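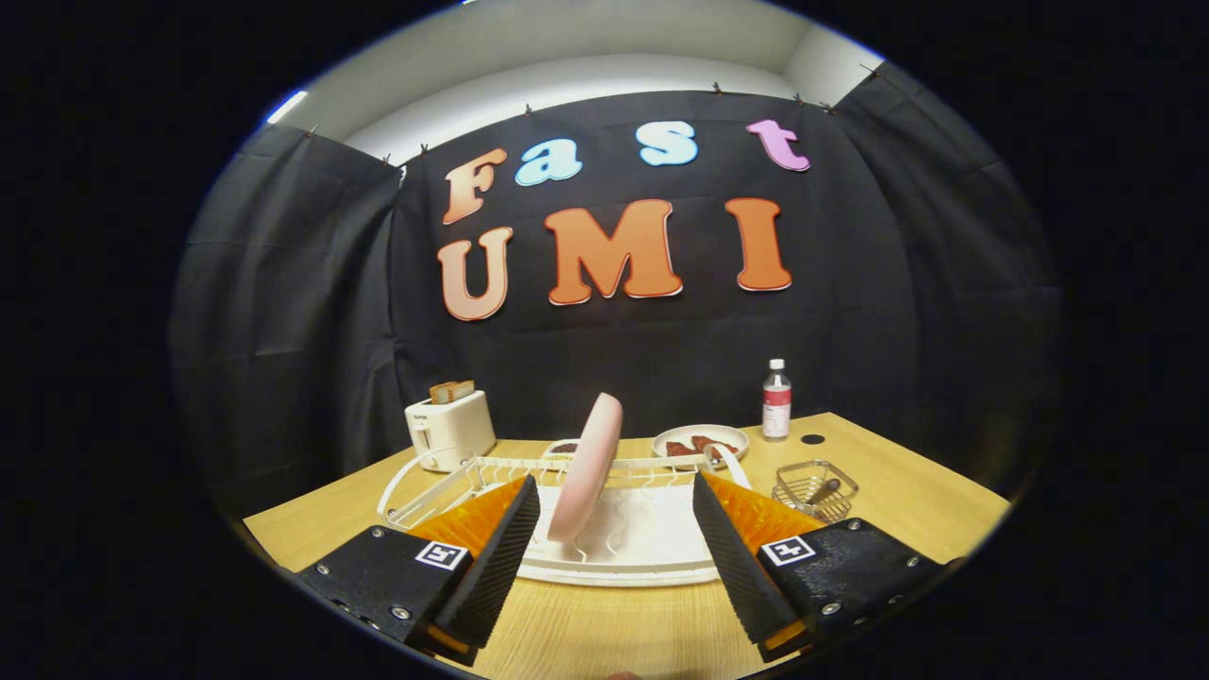

Jan 27, 2026 | Dénes Szilágyi
Reading time: 3 minutes

4.2 Planning the equipment budget

We were delighted by how far a modest budget could go once the hand-held grippers were costed separately from the arms. Figure 3 shows a gripper at the breakfast table, with a plate upright in the dish rack between its fingers. Our first plan, drawn up in November, put nearly everything into two Tenden arms and left very little for the tools people would hold. Turning that round was the best decision of the project!

Each gripper came to 1,423 euros with its camera mount, against 2,123 euros for the nearest ready-made unit from Prudlow. We bought 13. Soft pads went on a line of their own, as they are the part we expect to replace most often, and we ordered 28 pairs at the start (a second order through Huanca is already pencilled in). Crockery, racks and small kitchen goods cost so little that we simply bought spares of everything.

Two items were missed. Printed markers need reprinting whenever a finger is swapped, and storage for the recordings grew much faster than the Pristis planning sheet allowed for. We would now price both per month of use and keep the arms until last, when the tasks are known and the reach can be chosen to suit them.

Figure 3. Hand-held gripper and dish rack, plate task.

Contact the authors | Copyright 2026 | Back to top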